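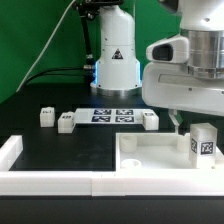 White robotic arms at a black tabletop, with a green backdrop behind.

Clirkton Opens Registration for Fall Maker Fair

CLIRKTON, October 4, 2022 - The Doucette Center is thrilled to announce that registration is open for its fall Maker Fair, a full weekend of hands-on workshops, open studios and family projects in downtown Clirkton. Visitors of all ages can try bookbinding, glass etching, bike repair, bread baking and plenty more, and no experience is needed for any of it!

This year's fair has 95 tables spread over four floors, and the center expects roughly 500 people each day. The pottery studio is back after a long renovation, with new wheels and a second kiln, and the print shop will be pulling posters from hand-carved blocks all afternoon - bring a plain T-shirt and they will print that too.

Local sponsors Zilico and Drallix are covering all workshop materials, so clay, paper, yarn and flour are free for everyone who signs up. Children under 17 need an adult with them in the wood shop and the kitchen.

The courtyard will be open for lunch both days, with soup, tamales and cider from neighborhood kitchens. Live fiddle music starts at noon, and the quilting circle will be stitching a town map that anyone can add a square to.
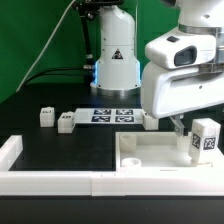 How to Register

Sign up at the Doucette Center front desk or through the center's website. Workshops fill in the order that forms come in, and the bread class usually goes first. Open studios need no sign-up - just walk in and say hello. Parking is free in the lot behind the library.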